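Navholm Institute – Early Years Practice, Unit 10
Handout: Sorting and storing mixed play materials

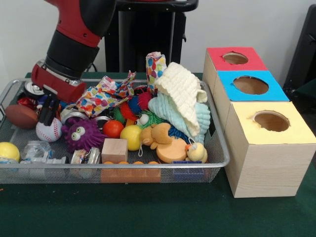 Morven Shearer asked at the last seminar whether a mixed tray should be sorted before children are given it, or whether the sorting ought to be left to them. Both approaches are accepted on this course. Students must state in the session plan which one they have chosen.

1. Contents of a mixed tray
A tray of this kind brings together balls, soft toys and pieces of cloth. The baseball, the spiky balls and the rubber duck differ plainly in surface and may be used for early work on touch words. Knitted cloths take up a good deal of space when heaped and should be folded if the tray is to be stacked.

2. Grouping
Groups may be made by material, by colour or by use. Grouping by colour is the simplest to explain, but it separates things that are cleaned in the same way. For storage, the unit recommends grouping by material – fabric, plush, plastic and metal.

3. Checks before use
Clear plastic bags are to be removed before any tray is offered to children. Loops of string should be measured against the setting's own safety policy. Small items are kept apart for groups that include children under three.

4. Practical task
Work in pairs in Room 439. Each pair will receive one tray and has 20 minutes to sort it, label the groups and enter them on the record sheet. Ha-rang Um will collect the sheets at the end of the session.

Reading: Unit reader, chapter two. Written reflections are due in May and should be handed in at Room 481.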